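Kettle's on, so you get a quick one. March, rain, and I've decided to get serious about the dishes.

Background for anyone new. I rent two rooms and a kitchen over the old Petchrat bakery. The kitchen is small, one sink, one counter, white all the way along. No dishwasher. There's a spot where a dishwasher could go if the landlord ever answered an email. He has not. So it's me and the sink, every night, and for most of the winter I was losing.

The counter is the good part. Deep, white, easy to wipe. The sink is good too — proper stainless, rectangular, deep basin, a broad flat rim you can rest a plate on while you figure out what to do with your life. 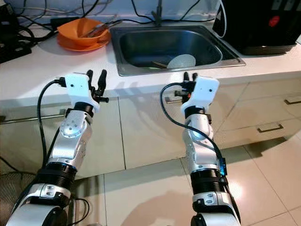
Kamol Wattanapong

So. The old way. Everything went in the sink as I used it. Breakfast bowl, lunch plate, the pan, the lid of the pan, a mug with a tea bag welded to the bottom. By 9 pm I couldn't get a sponge in there. Then I'd take it all out again and put it on the counter, so the counter got dirty, so then I'm cleaning the counter as well. Dumb. Did it for years.

New way, borrowed mostly from my aunt, who ran the lunch kitchen at Grula for a long time and washed up for a lot more people than just me:

- Scrape first. Into the trash, not the sink.
- Flat things go in the sink first. Plates.
- Bowls wait on the counter, at the left.
- Chopsticks and spoons wait in a bowl. Never loose in the basin, you'll be fishing for them at the end.
- Glasses get washed alone, before anything greasy.
- Pan last. Always the pan last.

That's the entire system. I wrote it on the back of a receipt and stuck it to the fridge and it has soup on it already.

The chopstick thing is the one I'd argue for. They used to dissapear under the plates and I'd find them when I drained the water, all greasy. Laid across a bowl they stay put and I can grab the pair in one go. Quick scrub, tips first, rinse, dry them right away. Dry is the important bit if yours are wood. I had a nice pair from Ruvadton that went fuzzy at the ends and that was my own fault, I left them standing in a mug of water overnight. More than once.
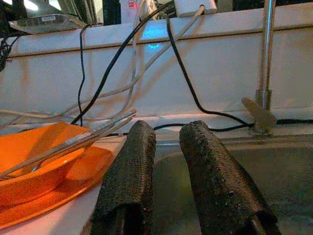 *5 min read*

About the orange. I get asked about the orange. I used to have all white dishes, the cheap kind, and they chipped, and the chips collected in the drawer somehow?? So last year I went to the Asell outlet out past the ring road and bought plastic. Orange, green, a couple of white ones to keep the old ones company. Paid 819 for the bagful and I've spent more than that on a single bad dinner.

Good things about plastic dishes:

They bounce. They're light. When you've got soapy hands and you're tired that matters a lot.

Bad things about plastic dishes:

Oil. My god, the oil. Curry on plastic is a two-wash job and some nights three. And they don't drain like the heavy ones, they float around and tip over, and water pools in that little ring on the underside. You have to flip them and shake. I forget the shake. Then there's a puddle in the cupboard.

What helps with the oil — wipe with a paper towel before any water touches it. Then soap straight on the dish, dry, no water yet. Rub it around. THEN hot water. I learned the order by doing it the other way for six months and wondering why everything felt slick. If it still squeaks wrong, do it again. Baking soda works too but I never have any.

Also don't stack them dirty. I know it's tempting, it looks tidy. But then the bottom of every bowl has whatever was in the bowl below it and you've doubled the job.

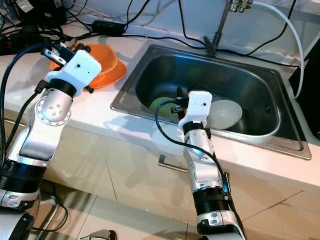

*Green plate and white bowl in, orange bowl still out on the counter.*

The cables. Yes. I know. The back of the counter is a mess of them and it's next on the list after dishes. I priced a box to hide them, one of those with slots in the ends, and the decent size was 1285, and the smaller one was 800 and wouldn't fit half of what's back there. So for now they live along the wall. I wipe around them. It bugs me every day and apparently not enough to fix it.

What I'd really like is a rack on the wall over the sink. My aunt had one, plates dripped right into the basin, no towel, no tray. I saw one for 2000 and stood in the store holding it for a long time and then put it back. Would have to drill. See: landlord, email.

Meanwhile plates lean. Standing up a bit against the side of the basin they drain much better than lying flat, and two or three will stay like that if you don't bump them. I bump them. But the idea is right. Rinse, lean, next one. By the time you're finished with the pan the first plate only needs a quick wipe and it's off to the cupboard.

Time check, as I know someone will ask. Dinner for one, I'm done before the kettle boils for tea, if I start right away. Dinner with friends over is a diffrent story, that's a podcast and a half. But starting right away is most of it. If I sit down first it's over, I'm asleep on the couch with a bowl on my chest.
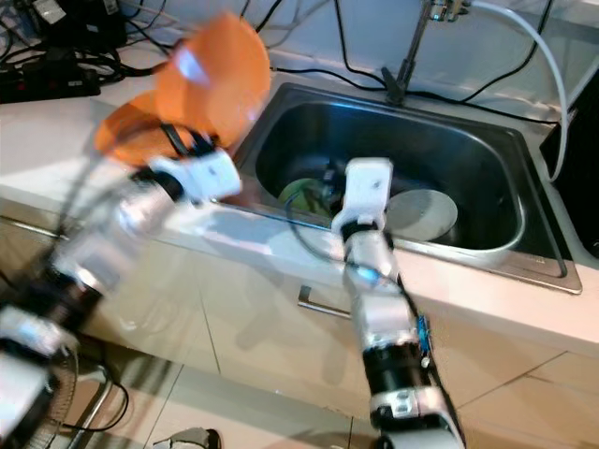 *White plate leaning, green one lying down, orange on the move.*

Things I still haven't solved:

The sponge. Where does it live. On the rim it slides in, in the basin it goes sour. Tried a little suction holder, fell off in the night, scared me half to death.

The drain catcher. Mine's the wrong size by a hair and lets rice through.

Tea towels. I own five and can find one.

If you've got a fix for the sponge put it in the comments please. Kettle's clicked off. Going to do the pan.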